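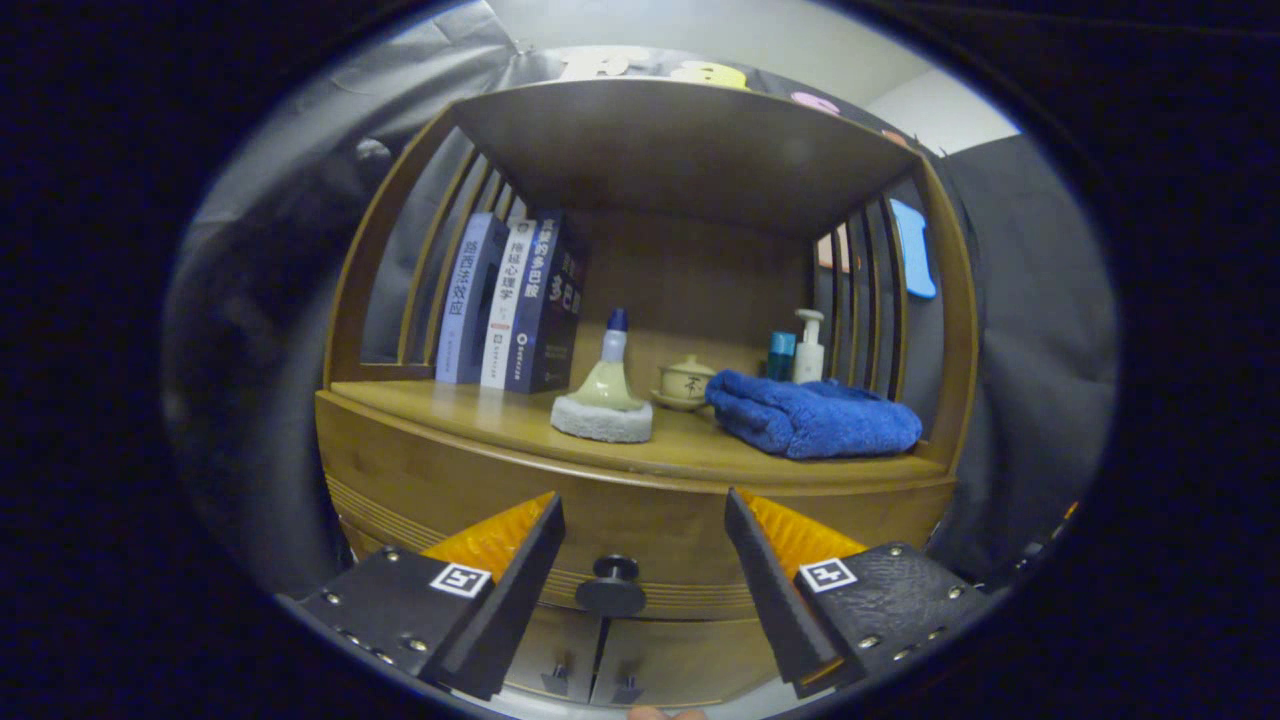

What does the planning engineer at Presar work on?
Motion planning and grasp selection for two-finger grippers that pick and place household objects on shelves, where clearance to the sides and back is small.

Vacancy: Software Engineer, Manipulation Planning
Location: Lunton
Closing date: 27 November 2019

The post sits in the Pindance group, which maintains the planner, the collision checker and the replay tools. The code is C++ with Python bindings. The current regression set holds 2,000 recorded shelf tasks and runs overnight.

Duties
Maintain the sampling planner and its cost terms for narrow openings.
Reduce median planning time, at present 70 ms per query, to 55 ms or less.
Write tests for marker-based pose estimates and report drift between releases.
Review changes to the gripper controller, including force limits for soft items such as towels.

Requirements
A degree in computing, engineering or mathematics, or equivalent work.
Good C++ and a working knowledge of rigid-body geometry.
Experience of profiling code on Linux.
Knowledge of camera calibration is useful but not required.

Terms
Full time, permanent, 20 days' leave plus bank holidays. Start date in February.

To apply, send a CV and one code sample to the Presar recruitment desk, quoting reference Lu. Interviews include a short debugging exercise on a recorded planner log.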